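June 29, 2020
By the Banarwood Reading Project
Print this page | E-mail this page

Progress report to the Figueroa Fund

We are so glad to be writing to you again, and thank you for your patience while we found our feet this spring! Your grant of $490 has gone further than we dared hope (we do like a bargain), and the home reading packs you helped us buy in February are now with 11 families.

Books and packs

Each pack holds 4 picture books, a notebook and a letter to parents. The Skosamard branch has asked for the same set, and we would dearly love to say yes. 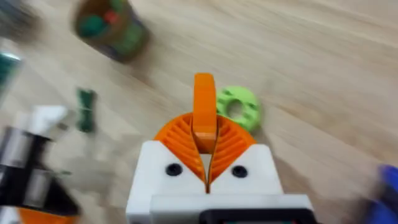 Next steps

Over the summer we plan to swap the books between households, run story time by telephone and send you a short note on how the older readers are getting along.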